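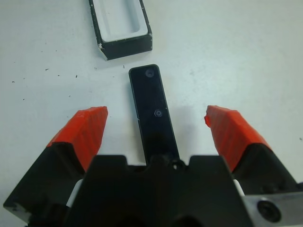 Ticket 618: Gripper drops the bar on the way to the box

Status: Closed, with one follow-up open
Opened: 7/15/26
Station: Pestine bench, arm 2
Task: pick up black bar from table, place in lined box
Priority: Normal, raised to High after the second entry

Problem as reported

The arm picks up the bar fine, lifts it, starts toward the box, and partway over the bar swings. Sometimes it swings a little and still goes in. Sometimes the lower end drops, the bar turns in the fingers, and it lands on the table or across the edge of the box. The software says the grasp is good every single time, right up until the bar is gone.

Ran it 170 times overnight on the Ridgeway task list. 34 drops. Before the weekend we were seeing a drop so rarely that I had stopped logging them, so this is a real change and a pretty interesting one!

What I had already tried before opening this: restarted the arm controller, restarted the Pruda gripper driver, re-homed the fingers, ran the wrist camera calibration again. No difference from any of it.

Entry 1 - log review

Pulled the finger position and motor current for all the drops and lined them up. I love these plots. In a good run the fingers close, current goes up, position goes flat and stays flat until release. In the bad runs the position goes flat, then there is a tiny extra close during the sideways move, then another one, then the fingers snap together when the bar leaves.

So the fingers are creeping in while they hold the part. Either the part is shifting or the pads are. The bar is rigid, so my money went on the part turning.

The driver only checks for "object held" once, at the end of the close. It never looks again. That explains why the log is so cheerful about a bar that is lying on the table.

Entry 2 - safety note, please read

On one run the bar came down across the wall of the box and the arm kept going with its place move. It pushed the bar down against the box until the force limit tripped. The stop worked as it should and no one was near the bench, but the arm should not have been making that move at all with the part out of the fingers.

Raised priority to High. Unattended runs on this arm are off until the held check is fixed. If you need to work inside the fence, put the arm in hold and take the key with you. Please do not reach in to straighten the bar between runs, even if it looks like the arm is waiting for you. It waits for two seconds and then it goes.

Entry 3 - ruling out the camera

Mustetti asked if the grasp point had drifted. Fair question, because the approach is lined up from the wrist view. Looked at the approach with the fingers open: the bar sits right along the centerline of the gripper, in line with the gap between the pads. It leans slightly left at the far end, well within what the planner handles.

Also tried a fixed grasp with vision switched off and the bar set against a stop. Same creep in the plot. Camera is cleared.

Entry 4 - pads

Should have started with this one. The right pad has a chip out of its inner leading corner. It is a small notch with a rough edge, easy to pass over when the fingers are moving. The ribbed surface looks somewhat worn as well.

My thinking: with that corner missing, the tip of the right pad has less to hold with than the left. The bar is long and we grab it near one end, so the far end has plenty of leverage. When the arm speeds up sideways, the bar pivots around whatever contact is left.

Test for this was easy. Same program, same force, sideways speed cut in half. No drops in a short batch, and the creep in the plot nearly vanished. Full speed again, creep came back on the first pick. Very satisfying.

There are also dark specks on the tabletop, mostly on the left half. I can't say if any of it came off the pads. Wiped the table down and will check it again after the next long run. The box has a chipped spot on its lower left front corner too. I have no idea how old that is, so I am noting it here and leaving it alone.

Entry 5 - fix

1. Arm in hold, key out, air and power off at the bench.
2. Took off both pads and fitted a new pair. Always change them as a pair, or the grip center shifts toward the worn side.
3. Cleaned the finger faces with alcohol and let them dry before seating the new pads.
4. Re-homed the gripper and reset the zero width. Skip this and the driver will think every part is thicker than it is.
5. Changed the driver setting so the held check runs through the whole move. If finger width changes by more than the limit, the arm stops in place and asks for a person.
6. Ran with an attendant at the bench for the rest of the shift.

Full speed, original force setting, not one drop. The position line is flat as a table from close to release. I checked the new held check by pulling a foam block out of the fingers during a slow move, with the arm in reduced speed mode, and it stopped right away. Did that 5 times with the same result each time.

Entry 6 - closing notes

Cause: chipped right pad, made worse by wear on the gripping surface. The one-time held check hid it from us.

Unattended runs are back on for this arm. Arms 1 and 3 still have the old held check - leave them attended until they get the same setting.

Follow-up, still open: we have no record of when the old pads went on. The last pad order I can find is from January, and it doesn't say which arm they were for. I would like a pad check added to the start of shift sheet, fingers open, look at both inner corners. Pruda ships the pads in pairs and we have one pair left in the drawer.

If you see a finger width plot with that little stair step in it, please add it to this ticket even though it is closed. I want to know how early the creep shows up before the first drop.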